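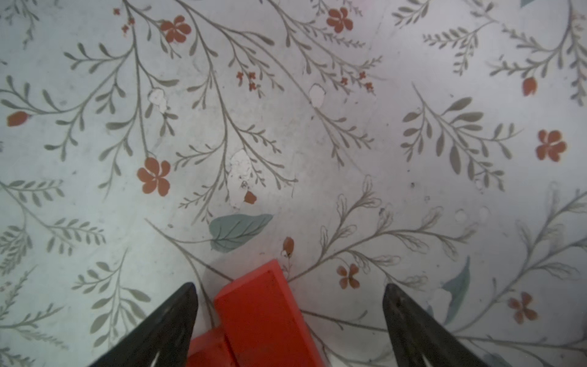 Who gets to close a missing persons file?

The draft rules would let a regional office mark a disappearance "resolved" after 18 months without new information. I have read the text twice and still can't find where the family comes in. Silence from a prison or a border post is a poor sort of evidence, and yet that is what the clock runs on.

Supporters say old files clog the system. Maybe so. The Ambrose registry holds 300 of them, and I doubt a different label would help anyone search faster.

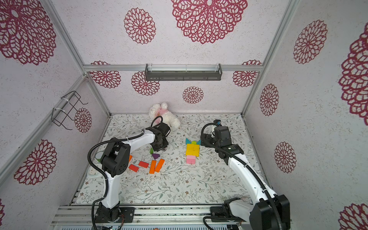 What a date can't settle

Margit Ljungberg, who helped write the draft, argues that any case can be reopened on request. By whom, and with what papers? Relatives who fled often have none. Until the draft answers that, I'd leave the files open and ask why an office is so keen to report fewer of them.

Elvia Montes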